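**Site visit, Stanier training floor, Monday, August 22, 2022**

The delegation from Penovico was received at the Stanier building at 9 a.m. and spent the morning on the open floor where household tasks are recorded for the Hidorgate program. The purpose of the visit was to learn how the work of the bed-making and laundry staff has changed, and what our own housekeeping department should expect.

Until July, most of the staff folded and changed linen by hand and filled out a log sheet afterward. They now carry out much of the same work with hand-held grippers, and the recordings are passed to Mathur for review. The floor is set up with a bed, a washing machine, upright vacuum cleaners and desks, all in one large room.
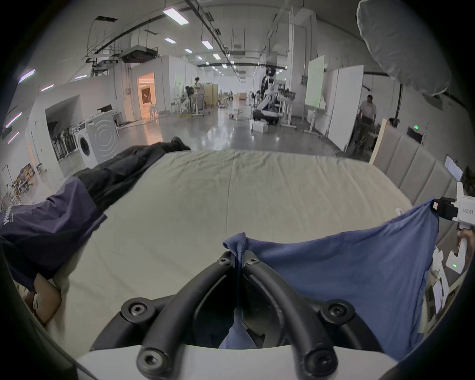

Staff told us that cloth is the slowest material to handle and that a full shift with the grippers tires the wrists. Stanier has responded with shorter turns and a change of task after each one. Pay grades were reviewed in July - two positions were raised, and no position was removed.

The present team has 13 members. A record of 116 tasks is kept, and new tasks are added at the request of the staff as well as the engineers.

Penovico will send a written list of questions on training hours and wrist strain. Stanier has agreed to reply in writing and to receive a second group from our laundry department.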